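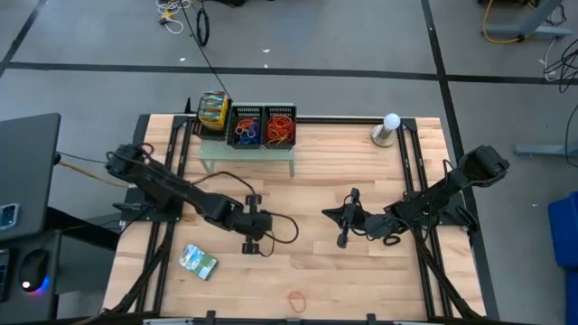

**Figure 2.** Bench with two arms.

### 4.2 Length of the finished film

Couples in the Mirnura survey were asked how long their wedding film was and how much of it they had watched again in the first year. Of the 791 couples contacted, 418 replied. Those with a short film had mostly seen it several times, often with relatives. Those with a full-length edit tended to return to the speeches and skip the rest.

Bortolotti and Russo found a similar pattern in their interviews with film-makers in Parisi, although their sample was smaller and included studios that sell only short edits. We did not ask about price, so we cannot say whether couples who paid more watched more.

A further 101 couples had received both versions. Their answers are treated separately in Section 4.3, as many did not say which one they meant.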